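袜子收纳:15格分隔盒的用法

阅读时间:2分钟

换季翻抽屉,单只的袜子一堆。分隔盒用了一阵子,写一下步骤,赶时间,想到哪写到哪。

要准备的:
分隔盒一个,3行5列那种,浅的
一张干净桌子
要收的袜子,全部倒出来

先量抽屉。内高一定要量,盒子放进去还得关得上。我第一次没量,白买一个。

步骤

1. 配对。配不上的先放一边,别急着扔,等下一轮洗完再看。

2. 破洞的、松紧口没弹性的,挑出来当抹布。

3. 一只一只摊平,脚尖朝同一边,用手抹一抹。皱着卷会鼓包,塞不进格子。

4. 两只叠齐,从脚尖往袜口卷,卷紧一点,最后把袜口翻过来包住。厚袜子别翻,直接卷,翻了口容易松。

5. 竖着放进格子,一格一双。船袜小,一格能塞两双。 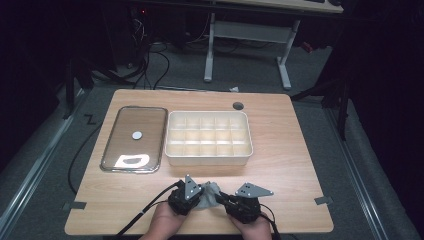
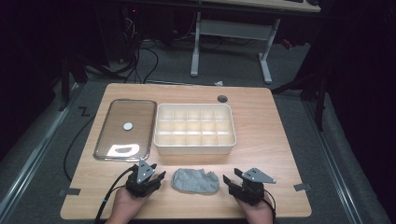 灰色织物和白色分隔盒,两张里桌子左边都是带金属边的玻璃件

颜色怎么排:深色放里排,浅色放外排,早上六点多摸黑也拿得到。运动袜单独一排。Tyyne Tuominen 留言说她按厚薄分,也行,看个人习贯。

盒子脏了拿湿布擦,格子角落用棉签。擦完凉干再放袜子,不然有味。

常见问题
格子太小?袜子对折再卷。
盒子在抽屉里滑?底下垫张防滑垫,剪小一圈。
小孩袜子?三双一格都没问题,就是找起来麻烦。

五月我又整理了一遍,没花多久。平时洗完直接卷好放回去,别攒。

相关文章
T恤竖着叠,抽屉多出一半
毛巾三折法
厨房抽屉分区:刀叉和小工具
换季衣物装箱前要做的事
Pentti Valtonen 的玄关收纳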